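Sorting the Cable Drawer: a workshop project report
Krum Krasniqi and Ljubica Karagiannis
Workshop Practice module, Hesunham
10 Jan 2022

Why we picked this

Anybody who has built something in the Hesunham workshop knows the cable drawer. You want one short lead with the right plug on the end, you pull, and up comes a nest the size of a football. Krum lost most of an afternoon to it last June while building his weather station, and when the project list came round we both wrote down the same idea. We wanted to find out how a shared stock of short cables should be sorted and laid out so that a person in a hurry can find the right one. It sounds small, but we have had a brilliant time with it!

What we started with

The drawer was emptied into two trays and we went through it over four sessions. There were 350 pieces in all. Of those, 157 were short leads with a connector still fitted at one end or both. Another 94 were bare offcuts, and the rest were longer cables, tangled bundles we could not separate without cutting, and things that had no business in a cable drawer (a shoelace, for one).

We tested every lead with a continuity meter before it was allowed into the new system. Ljubica did the testing and Krum wrote the labels. Nine leads failed and went into the scrap tub. Most of the faults were right behind the plug, where the wire bends, and we now both hold the plug and not the wire when we pull one out.

How we tried sorting them

Our first plan was to sort by colour, which looked lovely and was no use at all. People do not come in asking for a red one. They come in holding a board and looking for something that fits it.

The second plan was by length. This worked better, but short wires curl, and a curled lead looks shorter than it is. We kept finding leads in the wrong compartment after only a day.

The third plan, and the one we kept, was to sort by connector first and by number of wires second, with length left to the eye. We put each group in a Brostavberg tray, the shallow sort with the movable dividers, and stuck one sample lead to the front of each compartment. We also kept a separate Lorkard box for the bundles with loose ends, so that their bare wires would not snag on everything else.

Trying it out on people

We asked classmates to fetch a named lead from the old drawer (we refilled it specially, which was painful) and then from the trays. The difference was obvious from the first go. With the drawer, people pulled out a handful and picked through it on the bench. With the trays, they mostly went straight to the compartment, read the sample and took one. Two people still went to the wrong compartment, both times for the two smallest connectors, and we have put a bigger label on those.

The other thing we learned was about the bench itself. Leads put down in a heap go back in a heap. Leads put down in rows with a gap between them get put away properly, even by people who were not part of the project. We tried this on a dark bench and on a white one, and the white one was far easier on the eyes - black wire on a dark top is very nearly invisible.

Short cables and wires on the white table: 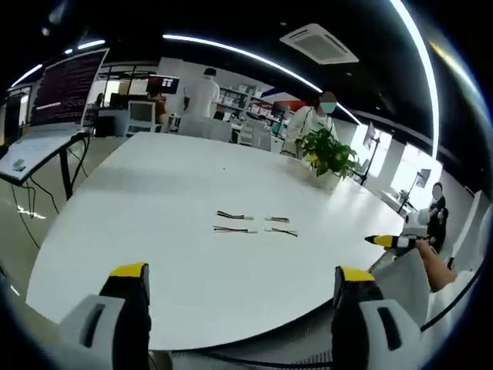
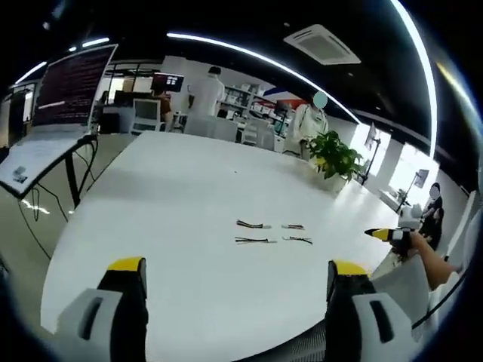
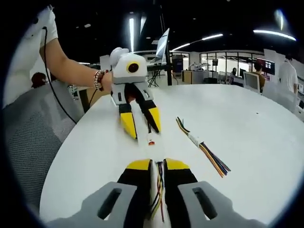
Loose-ended bundles were the hardest group to find a rule for, and we changed our minds about them more than once. We began by tying each one with a twist of wire, which slipped off or scratched the insulation. Tape did much better. The multicoloured bundle lying beside the white cable has a band of white tape round its middle, and even with its lower end fanned out into orange, blue, purple, brown and yellow tips, it still holds together as one thing. One band in the middle is now our rule for the Lorkard box, with the ends left free so you can see which colours you are getting.

What we would do next

Mr Hoxha has asked whether the same layout would suit the longer cables, and we would love to try. They will need hooks, we think, with the connector hanging at eye height. We would also like to print the sample labels properly, as Krum's handwriting gets smaller towards the end of every tray. The trays are on the second shelf by the window and anyone in the workshop may use them - please put the leads back by connector.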